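5. Sorting and Packing at the Table

By now you have the shelves of your Wuvine pantry cabinet fitted and the door hung, and you are probably eager to get the food back where it belongs. Please give yourself one more half hour before you do! A cabinet that is filled straight from grocery bags tends to stay muddled for years, and a little sorting on a table first makes the whole thing much more pleasant to live with. We have done it both ways at home and would never go back.

What you will need

A table you can walk around, or at least reach from two sides
A clean sheet or tablecloth in a plain, pale color
A damp cloth and a dry one
The shelf labels from the small envelope (part 849)
A marker pen

5.1 Getting the table ready

1. Clear the table and wipe it down. Let it dry fully before you go on.

2. Spread the sheet over the part of the table where you'll be sorting. It doesn't have to cover everything. Many people like to leave one end bare for the bulky things, and that works very nicely.

3. Smooth out the biggest wrinkles so that small packets lie flat. There is no need to iron anything, of course.

4. Leave the middle of the sheet open. This is your working space, and you'll be glad of it once the packages start to pile up.

CAUTION: Don't set hot pans or mugs on the sheet while you sort. Keep scissors and knives well back from the edge if there are children in the house.

5.2 Sorting the packages

5. Bring the food to the table one bag or one shelf at a time. If you carry it all over at once you will run out of room (we have tried).

6. Lay flat packages face up so you can read what they are. Wipe off any crumbs or dust with the dry cloth as you go.

7. Find the date on each package. If it is printed small, or tucked into a seam, write it again in marker on the front where you can see it at a glance.

8. Put packages of the same sort together, with the earliest date on top. Vegetables go with vegetables, snacks with snacks, and anything you can't place goes at the far end until you've seen the rest.

NOTE: Frozen food should be left in the freezer until the very end of the job, and then only looked over quickly. The cabinet is meant for dry goods, and nothing that needs to be kept cold should go into it.

5.3 Boxes and multipacks

9. Stand boxes toward the sides of the table and keep the flat packets nearer to you. A box that is already open can stay open for now, so you can see how much is left in it.

10. Decide whether each box is worth keeping. If the things inside are wrapped one by one, you may lift them out and put them in the Trullgate pull-out basket, which saves a surprising amount of shelf room. If you like the box, or the cooking directions are printed on it, by all means leave everything where it is.

11. Measure any tall box against the shelf before you carry it over. With the shelf pegs in the middle holes you have 36 cm of clear height, and in the lower holes you have 40 cm. Taller boxes can be laid on their sides, as long as they are closed.

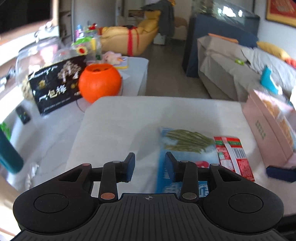 12. Once you are happy with your groups, stick a label on the front edge of each shelf. Press from the middle outward and hold for a few seconds. The labels can be lifted and moved during the first day, so don't worry too much about getting it right the first time.

13. Carry the groups to the cabinet, starting with the bottom shelf and the heaviest things. Flat packets do best standing on edge in the basket, like cards in a file, with their names facing you.

CAUTION: Never load the top shelf first. Until the lower shelves have some weight on them, the cabinet may tip forward when the door is opened wide. If you haven't yet fixed the 2 wall brackets described in section 3, please stop and do that now.

14. Shake the sheet out of doors, fold it, and keep it on the hook inside the cabinet door for the next time.

NOTE: If you have the narrow Jarncombe door rack as well, fit it before you do step 13. The rack takes up a little depth, and the shelves behind it should not be filled right to the front. See section 6 for fitting the rack.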